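2026-09-21, Monday
Wrist camera and finger springs, bench arm (Lerna)

In from 10 until the middle of the afternoon. Torben came at lunch and stayed for the camera part.

Started with the left finger, which has been sticking on the way back since the spring change. Took the outer segment off and found a burr on the inside of the pivot hole, on the side I drilled in March when we were still using the bench drill with the loose chuck. Cleaned it with a round file, then 400 paper, then a drop of the thin oil. It swings freely by hand now. The right finger was fine so I left it alone. Put the screws back with the weak threadlock, not the strong one, as we will be in there again.

Spring: the Rieger ones are still too stiff for the small servo. With one on each finger the servo hums when held closed and gets too warm to keep a thumb on after a few minutes. Swapped for the softer pair out of the Reltier bag. Less grip but no hum. Nele wants to try one stiff and one soft, which I think will pull the object sideways, but it costs nothing to test.

Zero position. After reassembly the tips crossed when closed. Moved the horn one spline round and took up the rest in software. The closed offset is now 5 steps, saved in the Lerna config under fingers. The old value is commented out on the line above it. Please don't delete it until the servo has been changed.

Then the camera. The old bracket put it so close in that the fingers filled most of the view and the table was hard to make out. Torben printed a new one over the weekend, longer in the arm and tilted further forward. First print split along the layers when I did up the clamp, so he had a second one with thicker walls, and that has held. Cable goes along the back of the wrist now with two ties. Leave the slack loop where it is. When I pulled it tight the connector worked loose on the first full turn.

Checked the view with the gripper low over the green table and nearly closed.

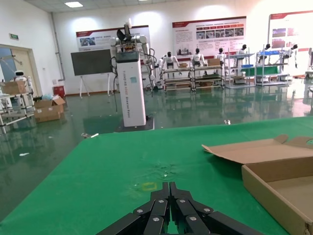 Wrist view, new bracket. Fingertips bottom centre, yellow square just ahead of them.

Happy with how much table we get now. Both tips are in view and so is the square, which is what I was after. The yellow line is faint on the green, though, and Torben thinks the corner finder will struggle with it. There is also a shiny smudge just past the square that could throw the threshold off. Will wipe down before the next run and go over the line with a proper paint marker.

The other thing is how far the view runs beyond the table. Shelves, posters and the glossy floor with the lights in it are all in there, and none of it is any use for picking. Cropping in software is the easy answer. Tilting the bracket down further would also do it, but then we lose room for taller items like the open box on the right. Going with the crop for now.

Ran the Zovitz calibration script afterwards with exposure fixed at the lower setting. It stopped at frame 3,956 with a timeout on the camera, no other message. Unplugged and plugged back in, ran it again from the start, and it went through to the end. I don't know what the first one was. If it comes back I would suspect the hub before the cable.

Pick test, foam blocks, soft springs both sides, speed at 80. Most went fine. The misses were all the same sort: the left finger touched the block first and pushed it round before the right one arrived. That looks like timing in the linkage and not the camera. Will measure both sides with the feeler gauges before touching any settings.

Nele asked by message whether we can go faster. Not until the left side is sorted.

To do
- Paint marker for the square (yellow, or white if the shop has no yellow)
- Wipe the table
- Crop in the Lerna config, then recalibrate
- Feeler gauges on both finger linkages
- Nele: one stiff, one soft spring, same blocks, same speed
- Torben: put the bracket file in the shared folder with the wall thickness in the name
- Order more of the small ties, we are down to the last few

Left the arm parked and the supply off at the wall. The good 1.5 hex key is in the top drawer with the servo horns.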